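Perguntas frequentes: dia aberto do laboratório Tandomstead

Última revisão: junho de 2018

O que é o dia aberto?
Uma visita guiada às instalações onde se registam e processam demonstrações de tarefas domésticas para treino de manipuladores. O percurso inclui a sala de calibração, o quarto de registo, a célula de reprodução e uma sessão de perguntas com a equipa técnica.

Onde fica a entrada?
No edifício Plosenden, piso térreo, lado do parque de estacionamento. A porta principal da Tandomstead serve apenas o pessoal e não dá acesso ao circuito.

É necessária inscrição?
Sim. O formulário fecha quando se atingem 88 inscrições. Não há lista de espera. Quem desistir deve anular a inscrição pela ligação recebida na mensagem de confirmação.

Haverá outra data?
Está prevista uma segunda edição em setembro, com o mesmo percurso. As inscrições abrem separadamente e as da primeira edição não transitam.

Quem conduz a visita?
Dörte Rieger acompanha a parte de calibração e registo. Godelieve De Smet responde pela célula de reprodução e pelas questões de segurança. As explicações são dadas em inglês, com folha de apoio em português.

Os visitantes podem aproximar-se do braço robótico?
Não. Na célula de reprodução, a assistência fica atrás da barreira. O braço Aydoğan só arranca com a porta da célula fechada, e a abertura da porta interrompe o ciclo. O rearme é manual e demora 2 minutos.

Que tarefas são demonstradas?
Dobrar toalhas, pôr uma mesa e colocar peças de roupa em cabides. A ordem depende do estado dos equipamentos. A tarefa dos cabides é a mais pedida e também a que mais falha na reprodução: o tecido deforma-se, o decote muda de posição e o gancho tem de ficar livre.

Como são registados os movimentos das mãos?
O operador trabalha com as próprias mãos e usa um dispositivo de seguimento em cada pulso. Os marcadores têm padrões quadrados a preto e branco, cuja geometria é conhecida. A partir deles calcula-se a posição e a orientação do pulso. Os dedos não levam sensores. 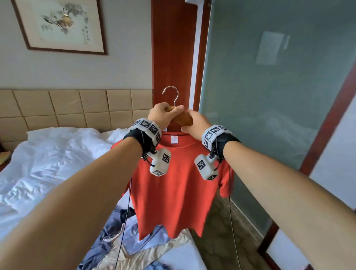
Colocação de uma T-shirt num cabide de madeira, com dispositivos de seguimento nos dois pulsos.

Porque não se usa um sistema sem cabos?
Foi ensaiado. A versão a bateria obrigava a pausas para carregamento e introduzia desvios na sincronização entre os dois pulsos. A equipa voltou à ligação por cabo e aceita a limitação de alcance.

Quantas demonstrações exige cada tarefa?
O conjunto de referência tem 1000 registos por tarefa. Os registos com perda prolongada de marcadores são rejeitados pelo programa Lasurard e repetidos.

Posso experimentar os dispositivos?
Sim, na sala de calibração, durante a pausa entre grupos. Retire relógio e pulseiras. As mangas devem ficar acima do pulso.

É permitido fotografar?
Sim na sala de calibração e no quarto de registo, sem flash. Na célula de reprodução não é permitido. Os ecrãs com dados de terceiros estarão desligados.

Os dados recolhidos durante a visita são guardados?
Não. As experiências dos visitantes correm em modo de ensaio e não são gravadas em disco.

O percurso é acessível a cadeiras de rodas?
Sim, em todas as salas. A passagem para a célula de reprodução faz-se pela rampa lateral; indique essa necessidade no formulário.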